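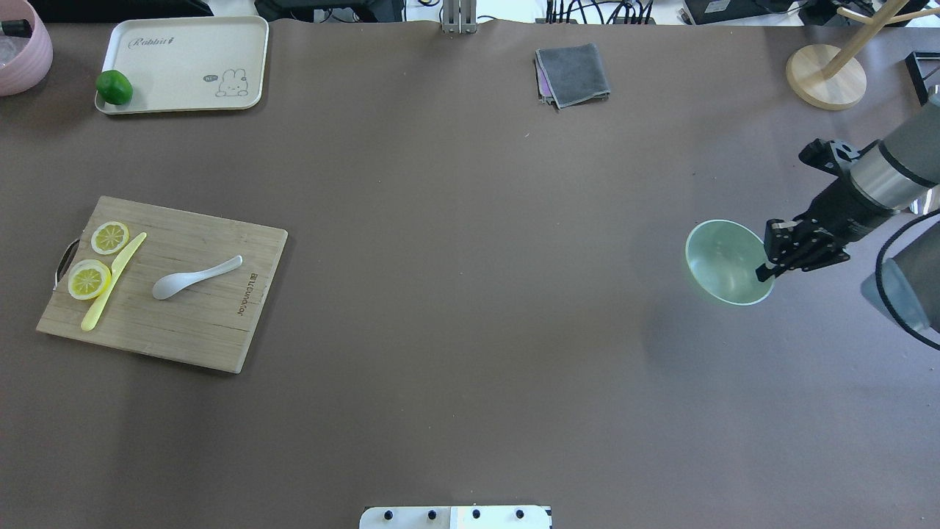 Green bowl and bamboo cutting board.

MELLGATE STREET SUPPER
Minutes of the planning meeting, Sunday, back room of the Bouvier Building
Minutes taken by Nuanchan Intarasuk

Present: the upper end of the street, most of the lower end, both households from the duplex (seated apart), the new people from the corner house, and a dog.

Apologies: the family at the brick house, who have a recital. The gentleman with the boat sent word that he would be late, and was, by the whole meeting.

1. Minutes of the last meeting

Read and approved with one correction. Where the minutes said that the potato salad discussion was "lively," the upper end asked for "lengthy." The lower end asked for "one-sided." The minutes now say "held."

2. Matters arising

The extension cord has been found. It was in the box marked Extension Cord. The box was in the garage of the person who had asked at the last two meetings whether anybody had seen the extension cord. Thanks were given to him for his patience with the rest of us.

The banner still says "Mellgate Steet Supper." A motion to add the missing letter with house paint was put forward again and lost again. Several people feel the banner has history now. The new people asked if the name of the street was in dispute and were told that many things are.

The folding cart has not been returned. We know who has it. He was present and studied the ceiling.

3. Date and time

The supper stays in June. It starts at 4 p.m., as it has always started, with the food coming out once the tables are up. The upper end proposed five o'clock on the grounds that by then the sun is behind the maples. The lower end pointed out that the lower end has no maples. There was some talk of moving the tables up the hill into the shade, and a long silence from those who had carried them last time.

Four o'clock carried.

The rain plan is the same as before: the Bouvier Building, if the key can be found, and the duplex carport if it can't. One half of the duplex said this was fine. The other half said it was the first she had heard of it.

4. Money

The balance is $1,653. This is more than anyone expected, and it changed the mood of the room for the worse. While we were poor there was very little to argue over.

Proposals received for the money, in the order they were shouted:

A new banner.
A bounce house.
Leave it where it is.
A bounce house, but only for an hour.
Fix the pothole ourselves.
Real napkins.

It was explained that the pothole belongs to the city. The proposer said the city could have it back whenever it liked. The question of whether neighbors may legally fill a pothole was sent to the upper end, which has a retired lawyer, who asked that the minutes show he did estate work and has no opinion.

Real napkins carried. Everything else was put over to the next meeting, where it will be just as loud.

5. Tables and chairs

Okitz Rentals has quoted $215 for tables and chairs, delivered to the top of the street and picked up the next morning. That covers seating for 80. Last year we used our own chairs, and three households are still not speaking about a recliner.

A discussion followed on whether Okitz could deliver to the middle of the street, so that neither end would get the tables first. The lower end was strongly in favor. The upper end said the truck can't turn around there. The lower end said it has seen that truck turn around there. I was asked to call Okitz and find out about the truck, and I have written it down under my own name, where most things in these minutes seem to end up.

The quote was accepted, subject to the truck.
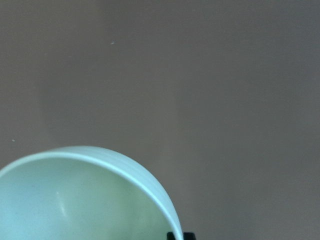 6. Serving dishes

This item was given ten minutes on the agenda. It took up the rest of the coffee.

Every year there are dishes left over at the end of the night, and every year they go to live on somebody's porch in the hope of being recognized. The porch in question has asked for its porch back. She read out a list. It included a casserole dish with a chipped lid, a set of tongs that two people claimed and then, on looking closer, both gave up, and a gravy boat. Nobody has ever brought gravy to this event.

It was agreed that all dishes must carry a name this year. Masking tape and a marker will be on the first table. The new people asked whether initials would do. They were told about the year of the initials.

A gentleman from the lower end suggested that each end of the street use its own color of tape. He was asked what problem this would solve. He said it would be interesting to see. The chair moved on.

Unclaimed dishes will be kept until the end of the summer and then given to the thrift shop on Skovilis Avenue, where several of us have been known to buy them back.

7. Food

The sign-up sheet went around. When it came back, everyone had signed up for dessert.

It went around again with the word DESSERT crossed out. When it came back, someone had written "fruit pie (a fruit)."

After a short break the chair assigned dishes by house number. Even numbers will bring something hot, odd numbers something cold, and the duplex, which has one of each, will bring bread. Swaps are allowed if both parties agree and tell me by Thursday. Swaps arranged in the driveway on the day will be treated as gossip.

On potato salad: there will be two. They will be placed at opposite ends of the tables. No signs, no tasting cards, and no asking small children which one they liked better, as this led to tears last year, and the children were upset as well.

On the grill: the man who runs the grill will run the grill. He was asked if he would consider sharing the job and said he would consider it. From his tone the meeting understood the matter to be closed for his lifetime.

8. Drinks

Lemonade again, and iced tea. There was a request that the lemonade have some lemon in it this time. The lady who made it last year said that it did, and that people who grew up on the powdered kind wouldn't know. She has offered to make it again, and the offer was accepted faster than she was expecting.

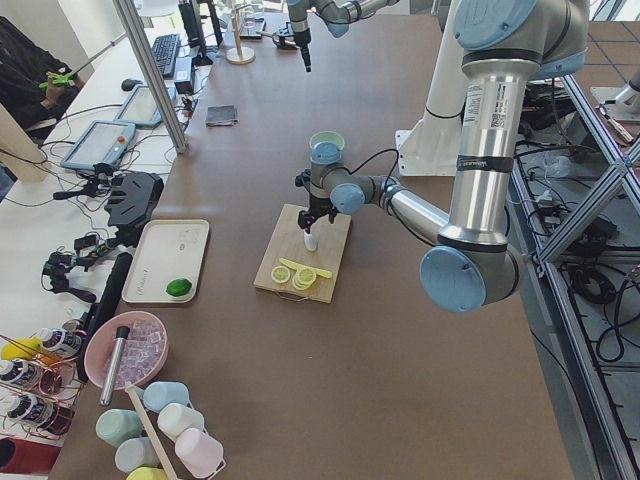

She would like it known that slicing takes longer than people think, and that anyone with views is welcome in her kitchen at noon with a knife. The upper end will lend her the big jug with the tap. The tap drips. It should go on the grass side of the table, with a bucket under it, and the bucket should be looked at now and then by an adult.

The question of beer was raised. It was noted that beer has never been on the agenda and has never been absent from the supper, and the meeting saw no reason to disturb this.

9. Music

The teenage band from the corner past the hydrant has asked to play. They know five songs. Their mother says four. They were given a slot after the food and before the raffle, with the amplifier facing the Bouvier Building, which is empty on weekends.

The accordion was also discussed. Its owner was in the room, so the discussion was warm and brief. He may play until the band is ready.

10. Raffle

Prizes so far are a haircut, a car wash, a ham, and a weekend's use of the boat. The owner of the boat being absent, it was not clear if he had offered it or if it had been offered on his behalf. Somebody will ask him. The new people wanted to know where the boat could be used, seeing that we are a good way from any water. It has a trailer, they were told.

Last year's winner of the ham confirmed that it was a good ham.

11. Street closure

The permit form is in. The city wants to know the name of the responsible person. There was the usual pause. My name is on the form.

Cars need to be off the street by two. Anyone who forgets will find their car used as a coat rack, and possibly as the dessert table. The folding cart will be needed for the barriers. At this point its holder said he thought he might know where it was.

12. Any other business

The lower end wished to record its thanks to the upper end for clearing the storm drain. The upper end wished to record that it was the city that cleared the storm drain. Both thanks were recorded.

A question was asked about name tags. Most people have lived here long enough that asking for a name now would be embarrassing, which was given both as the case for name tags and as the case against. Tags will be put out. Wearing one is a private matter.

The dog was fed by at least three people who each believed they were the only one.

13. Next meeting

Same room, 7 p.m., two weeks before the supper. Please bring chairs back to the wall before you leave, as the Bouvier Building has written to us about this, in capital letters.

The meeting closed when the lights went off, these being on a timer.

To do:
N. Intarasuk: call Okitz about the truck; napkins; tape and marker; permit; find out about the boat.
Upper end: jug.
Lower end: bucket.
Duplex: bread, and please talk to each other about who is buying it.
Holder of the cart: you know.
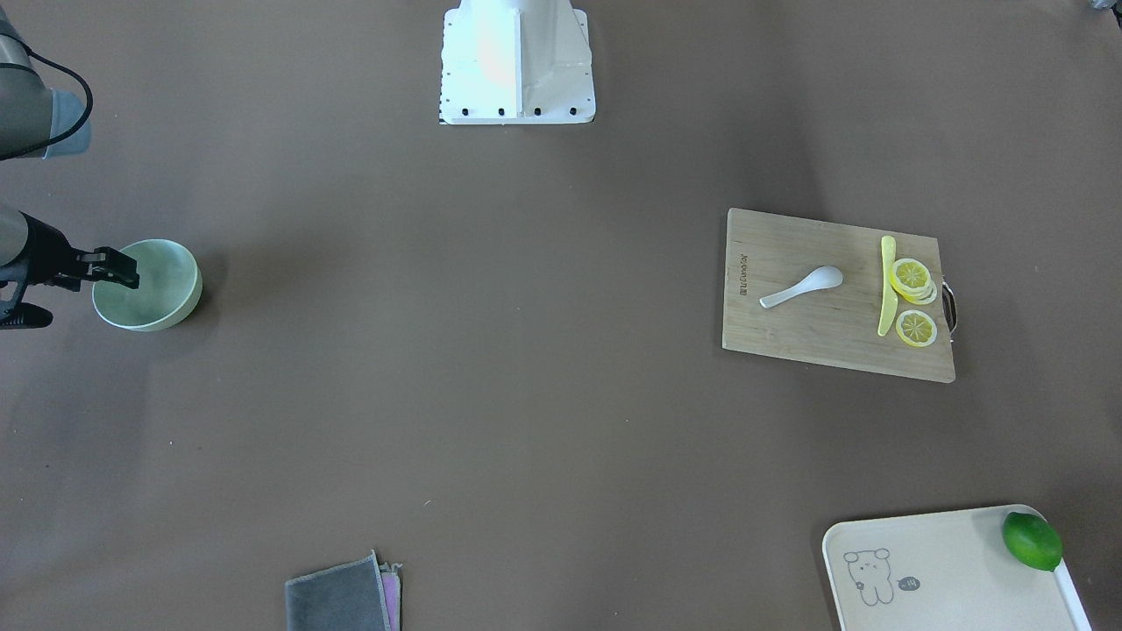 Pale green bowl on the table.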